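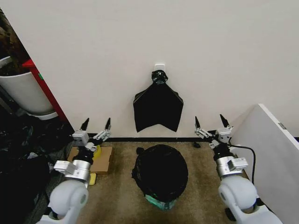 Trash routine for a small office, in short posts. Dry subject. Skip if you have a janitor.

---

We rent two rooms over the Pledgate workshop. No cleaning contract, carpet throughout, one trash bin against the wall. I wrote the routine down on 28 Aug 2023 after Teresa Serrano asked me the same question twice in an afternoon.

---

The spare bag hangs on the wall, directly above where the bin goes. One small white adhesive hook, one black bag, the neck of the bag twisted and knotted so it holds on the hook. That's the entire system.

---

Previous method: the roll of bags lived in a supply cabinet in the other room. Result: people pulled the full bag, carried it out, and left the bin bare. The next person threw a yogurt cup into it.

---

Hook position. Ours is well above the baseboard, so the bag hangs flat and its bottom edge comes down near the bin. Mount it too low and the spare bunches up behind the bin and gets mistaken for trash.

---

Hook installation, for painted walls:
- wipe the spot with rubbing alcohol, let it dry
- press the strip on the wall and hold it
- leave it unloaded overnight

A bag weighs almost nothing. Most hooks I've seen come down did so after someone hung a coat on them.

---

Hok-lam Tsang asked about nails. The lease says no holes. Also, a nail will go through a plastic bag.

---

Bag sizing. Measure around the rim of the bin. Lay the bag flat and measure straight across the opening. Double that second number. It should exceed the first by a few inches, or the rim won't fold over and stay put.

---

Our first order was from Lallelard and ran too narrow. The bags split at the seam when stretched over the rim. The replacements are 16 gallon, larger than the bin strictly needs, and they have not split. Cost difference per bag was under 3 cents.

---

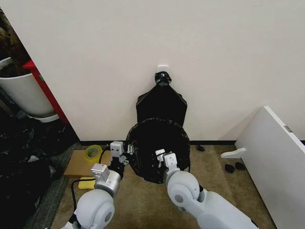

How far should the liner fold over the rim of the bin? Three to four inches, all the way around, which is enough to keep the bag from sliding in when something heavy lands on it.

---

Trapped air is the other reason liners ride up. Push the bag down to the floor of the bin with a fist, then fold the rim. If it balloons, lift one side, let the air out, fold again.

---

Full bag procedure:
1. Gather the top before lifting.
2. Squeeze the air out gently. Face turned away.
3. Twist the neck, tie a single overhand knot.
4. Lift straight up. Don't drag it on the carpet.

---

Step 4 exists on account of coffee grounds. Carpet this short vacuums well, but liquid goes straight into the backing. The stain by the window is from November and has survived two treatments.

---

If a bag sticks in the bin, it's suction. Tip the bin a few degrees and pull slowly. Magdalini Athanasiadis drilled small holes near the base of her bin at home, and that works too, although I'd want a sound liner in it at all times.

---

Take the spare off the hook by untwisting the neck. Pulling straight down will tear the bag or peel the strip, depending on which gives first.

---

Then hang the next spare right away. Same person, same trip. The roll now sits on the shelf inside the door.

---

Somebody will ask about storing extra liners in the bottom of the bin. I tried it. One leak and you throw out the lot.

---

Supply math: we ordered 190 bags. At 2 changes a week that lasts 95 weeks. Hsiu-ying Chiang pointed out that the spare on the wall doesn't change consumption, it only moves one bag out of storage. Correct.

---

Things that do not go in this bin: batteries, toner, broken glass without wrapping, liquids. Cardboard gets flattened and taken downstairs.

---

Tharushi Bhattacharjee wants a lid. I'm against it. A lid holds the rim of the liner down, fine, but it also hides the fill level, and then the bag goes out overfull and won't tie. Tie it at three-quarters.

---

Next on my list is the recycling side, where the container is rectangular and the bags are clear. Rim measurement works the same way. I'll post the bag size once the order arrives.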